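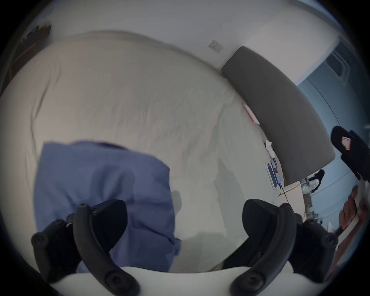

**Bed airing** is the household practice of leaving a bed uncovered for part of the day before making it, or of hanging the bedding outdoors or over a sill for the same purpose. It is recommended in many housekeeping manuals, usually on grounds of health, and the claims made for it range from the plausible to the unsupported. Most concern moisture. Others concern dust mites, smells, the life of the mattress and the quality of sleep.

## Terms

In older British usage, "to air" a bed could mean two nearly opposite things. One was to strip it and let the cold in. The other was to warm it through, with a pan of coals or a hot bottle, so that a guest did not lie in damp sheets. Writers on the subject often quote the second kind of advice as evidence for the first. An "aired bed" at an inn was a dry and warmed one, and had little to do with open windows. The airing cupboard keeps this older sense.

## Claims about moisture

A sleeper loses water through the skin and breath during the night, and part of it passes into the bedding. How much is a matter of some confusion. Popular articles give figures that differ widely from one another and seldom name a source, and many do not separate water lost in breath, most of which goes into the room, from water taken up by the sheets.

That bedding dries faster when uncovered is not seriously disputed. Whether the difference matters by the following night is less clear. In a heated room with ordinary ventilation, a made bed also dries during the day, only more slowly. In a cold room with damp walls, opening the bed may do very little unless the air itself is changed, and on a wet day an open window can bring in more moisture than it lets out.

## Dust mites

The claim most often repeated is that leaving a bed unmade kills dust mites by drying them out. Mites do need humid conditions and take up water from the air around them. The step from there to a few hours of airing is a large one. Mites live deep in mattresses and pillows as well as on the surface, and conditions there change slowly. Much of the newspaper coverage rests on modelling of humidity in beds, and it was reported with more confidence than a model can support. Hot washing and mite-proof covers are better supported as ways of reducing exposure, though even there the benefit to people with asthma is argued over.

## The Vutley diaries

The best known amateur study is the one carried out at Vutley by Ruwan Fakir and Loan Lục, who asked 100 households to keep a diary of when they made their beds and how they slept. The diaries produced 1365 usable entries. Households that aired their beds reported slightly better sleep, and the result was taken up by Pumum, a bedding retailer, in its advertising.

The study has obvious weaknesses. Households chose for themselves whether to air, no humidity readings were taken, and the people rating their sleep knew what was being tested. Nhàn Phùng, reviewing it in a pamphlet dated March 14, 2023, pointed out that late risers had more reason to leave a bed open and also more hours in it. She noted that removing just 2 of the households narrowed the gap between the groups considerably. Fakir replied that the diaries were never meant to settle the question - a caution absent from the Pumum advertisements.

## Bedding materials

Advice usually treats all bedding alike, which is hard to justify. Cotton and linen sheets take up water readily and dry readily in moving air. Wool can hold a good deal before it feels damp. Foam mattresses vary so much in structure that general statements about them are of little use. Makers' instructions are also inconsistent: the mattress firm Geerts tells buyers to leave the bed open each morning, while Mondurel recommends a cover at all times, and neither gives a reason in its printed leaflet.

Strong sunlight, often praised for "freshening" bedding, fades dyes and may weaken some fibres. The fresh smell of line-dried sheets is real enough, but it is poor evidence of cleanliness.

## As a habit

Kiều Vương has argued that airing survived mainly as a matter of routine, taught alongside mattress turning and spring cleaning, and that the health reasons were attached later. Châu Đồng disagrees, citing household books in which bad air is the whole point of the exercise. The two accounts may describe different classes of household, and the surviving books were written largely for people who employed someone else to strip the bed.

## See also

- Airing cupboard
- Bed warmer
- House dust mite
- Mattress turning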